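La llave de Totley

Mi tía Ghizlane me dejó en herencia una llave y ninguna explicación. Bueno, miento, me dejó también un juego de café horrible y una planta que se murió en febrero (yo creo que de pena, mi hermana dice que de sed). Pero lo que me quitaba el sueño era la llave. Pequeña, con un 13 grabado en la cabeza y un trocito de esparadrapo donde ponía Totley, con esa letra suya de maestra que parecía que te estaba regañando.

Empecé a buscar desde casa, por las noches, con la mesa hecha un campo de batalla.

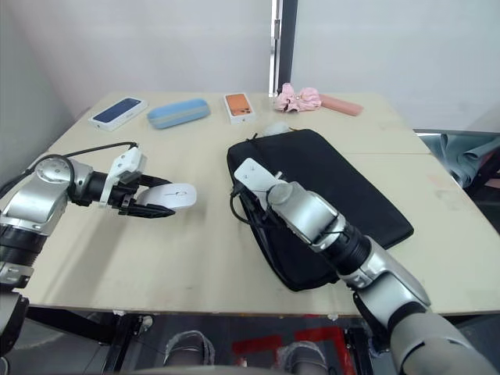 Un ratón blanco y una mesa clara.

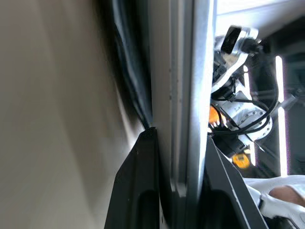
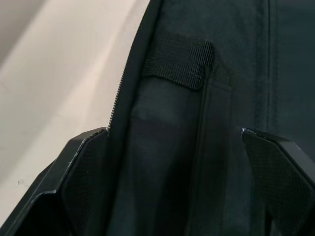

Totley, según internet, era un barrio de Sheffield, y mi tía no había pisado Inglaterra en su vida. ¡Si le daba miedo el ferry! Así que llamé a Brahim Bennani, que había sido vecino suyo durante media vida y que lo sabía todo de todo el mundo, aunque te lo contaba en desorden.

—Totley no es un sitio, criatura —me dijo—. Totley era el perro.

—¿Qué perro?

—El del inglés.

Y colgó, porque empezaba el partido.

Tardé dos días en que me volviera a coger el teléfono. Fui a verlo con una caja de pasteles de Ouazzani, de los de almendra, que con Brahim funcionan mejor que la educación. Se comió cuatro antes de abrir la boca para otra cosa. El inglés, me contó, había alquilado el piso de arriba un invierno entero, reparaba relojes y tenía un perro viejo que se escapaba siempre al mismo lugar: los trasteros de la calle del Molino. Mi tía bajaba a buscarlo. Al principio sola y luego con el inglés, y luego, según Brahim, ya sin que el perro se hubiera escapado.

Yo me quedé con el pastel a medio camino. ¡Mi tía! La misma que me hacía cerrar la puerta del baño con dos vueltas y que cambiaba de canal cuando había un beso.

—¿Y qué pasó?

—Se fue. El perro se quedó.

Me costó imaginarla con un perro. En ninguna foto de la familia sale uno, y eso que mi madre fotografiaba hasta las croquetas. Pero entonces me acordé de una cosa rarísima: cuando yo era pequeña, en casa de la tía siempre había un plato hondo en el suelo de la cocina, junto a la nevera, limpio, sin nada. Yo metía el pie dentro. Ella me decía «quita de ahí» y lo volvía a colocar en su sitio.

A los trasteros fui una tarde de calor, con las sandalias malas. Los lleva ahora un chico, Jailson Lopes, que estaba fregando el pasillo y me miró la llave como si fuera de un museo.

—El trece lo paga una señora por adelantado. Cada año, en mano. Este año no ha venido.

—No va a venir —le dije, y me salió una voz que no era la mía.

Dejó la fregona apoyada en la pared y me acompañó hasta el fondo sin preguntar nada, cosa que le agradecí muchísimo. La cerradura se resistió un poco. Dentro olía a cuero y a aceite de máquina de coser. Había una silla plegable, una correa colgada de un clavo y, en una balda forrada con papel de flores (el mismo papel de los cajones de su cocina, lo habría reconocido a ciegas), doce relojes de pulsera en fila, de hombre, baratos, cada uno parado a una hora distinta.

Me senté en la silla. Desde ahí se veían todos muy bien, estaba puesta justo para eso.

Cogí el primero y le di cuerda por hacer algo con las manos. Arrancó. Cogí el segundo y también, y el tercero, y así hasta el último, que era el único con una inicial detrás, una G torcida, hecha con un punzón. Ese lo tuve que sacudir un poco.

—¿Todo bien ahí dentro? —preguntó Jailson desde el pasillo.

—¿Cuánto se debe del año? —le dije yo.

Me lo dijo y era una barbaridad para un cuartucho sin ventana. Le pagué la mitad y le prometí el resto para la semana siguiente. Luego me puse el reloj de la G, que me bailaba en la muñeca, y me fui a casa a contarle a mi hermana lo del perro.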